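Thread: what lived in the ditch behind Akanda Street
Osvaldo Colombo
September · 3 min read

1/ The irrigation ditch behind our house ran from the Brenell pump station down to the rail yard. I spent most of my time there between the ages of seven and twelve. A few people asked about it after my last post, so I'm writing some of it down.

2/ The water was knee deep in summer and gone by late fall. When they shut the gate at the pump station, the ditch drained to a string of puddles in a day or so. Whatever lived in it ended up in the puddles. That was the best week of the year.

3/ My brother and I had one bucket and one kitchen strainer. The strainer was supposed to go back in the drawer before supper. We caught minnows, snails, water beetles, and once a small catfish that stuck my brother in the thumb. He carried it to the river anyway, holding his hand up in the air the whole way.

4/ The turtle came out of the last puddle before the culvert. It was a painted turtle with a shell the size of a jar lid. I thought it was a rock until I stepped on the mud next to it and it moved.

5/ I kept it in a washtub in the garage with a brick to climb on. I fed it lettuce, which it ignored, and earthworms, which it did not. I had no idea what I was doing. The library had one book on reptiles and most of it was about snakes.

6/ My mother gave me until school started to let it go. School started and she didn't say anything, so I didn't either. The turtle spent that winter at the bottom of the tub under some leaves. I checked on it every morning before the bus and poked it with a pencil more than I should have.
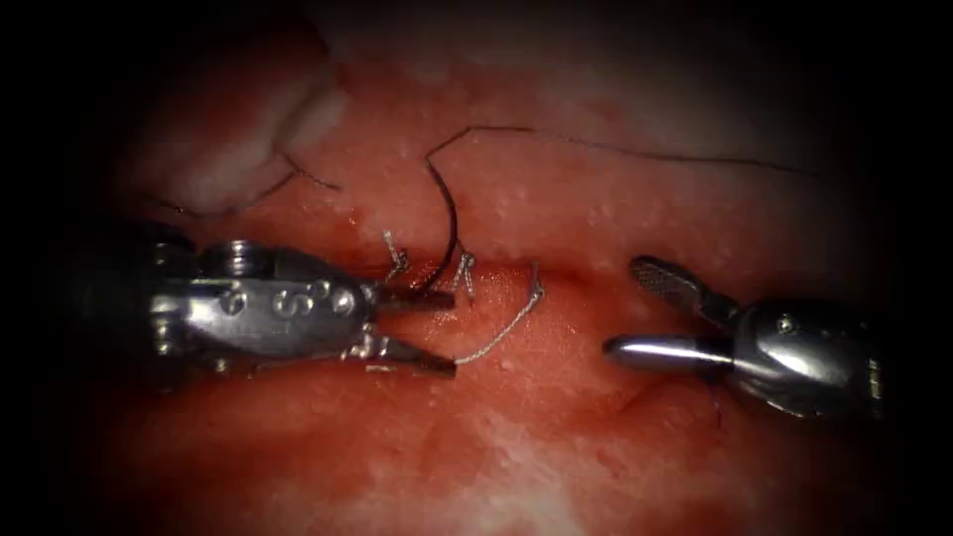
Farzana Samarakoon replied that we should never have kept it in a garage over the winter, and that a tub can freeze solid where a pond won't. She had two box turtles growing up and lost one of them that way.

7/ She's right. We had a mild winter and a water heater on the other side of the wall. I wouldn't do it again, and I'd tell a kid to leave the turtle where it is.

8/ In April it started climbing on the brick again. By May it was trying to get over the side of the tub. I could hear its claws scraping on the metal from the kitchen.

9/ I walked it back to the ditch in the same bucket. The gate was open by then and the water was brown and fast, so I went down past the culvert where it slows. I set the bucket on its side. The turtle sat in it for a long time, then walked out and went under.

10/ I counted my steps on the way home because I wanted to know how far it would have to come if it changed its mind. It was 1,352. I wrote the number on the garage wall in pencil.

11/ I looked for it the next summer and the one after. I saw plenty of turtles and told my brother that each of them was mine. He said I couldn't tell one from another. I said I could.

12/ The ditch was put in a pipe the year I started high school. There's a gravel path over it now with a bench near where the culvert was. I walked it last month with my daughter and she found a snail shell in the gravel. She kept it in her sock, as she had no pockets.

13/ My brother still has the strainer. The handle is bent from the catfish.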